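Chapter 4
The Open Day and What It Leaves Out

Most people meet a working robot for the first time at a demonstration. A firm opens its doors, there is coffee, and something small and familiar gets moved about on a table while a member of staff talks. This chapter takes one such visit, to the Fivetgate workshop on January 14, 2024, and asks how much a careful visitor could learn from it. My own answer is rather less than the brochure hoped.

The task on show was a kitchen one. The arm, sold under the name Orex, worked over a white cutting board with a toy banana and a knife. We were told that the same task had been run 3,678 times since the previous March. We were not told how many of those runs had gone well, and the figure on the wall poster didn't say either.

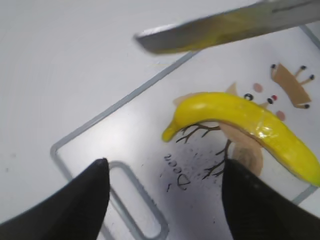 Marama Te Moana thought this was unfair. A toy is a sensible choice, she argued, as real fruit bruises and no two pieces are alike, and you'd never be able to compare one attempt with the next. She would sooner see a plain task done many times than a clever one done once.

I accept the point about comparison. But a comparison needs both halves, and visitors were given only one. If every attempt uses the same yellow banana, we learn how the machine copes with that banana. Whether it would cope with a ripe one, or a pear, is a separate question — and the word "kitchen" on the invitation had quietly answered it for us.

There is also the matter of the setting. The table was white and so was the board, apart from a cartoon creature and the word "Deer" printed on it. Dark specks were scattered over both. I noted them in my book, and asked whether crumbs like these had ever been a difficulty. The reply was that it had not been studied.
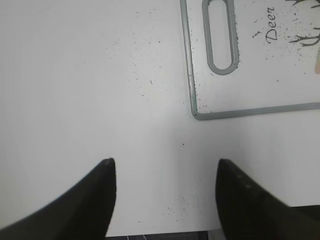 4.1 Who chooses the task?

Tormod Lunde, who led the tour, was open about this when pressed. The staff choose. They had tried 19 tasks and brought 2 to the open day, the banana being one of them. He saw no harm in that, and a baker doesn't put burnt loaves in the window. A baker, though, isn't asking us to judge the oven.

What we could judge was narrow. From the arm's own camera the banana fills a good part of the view, with the black fingers coming up from below. 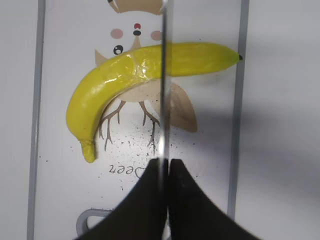 So when a speaker says that the machine "understands" what it is handling, ask what would count as a mistake, and who would write it down. At Fivetgate I asked both. The first question got a long answer and the second got a short one: whoever was on shift. Keep that in mind when you reach the Harawira trial in section 4.3, where about 2,000 attempts were logged by people who had no part in building the arm. Before reading on, list the things you would want to know before believing either figure.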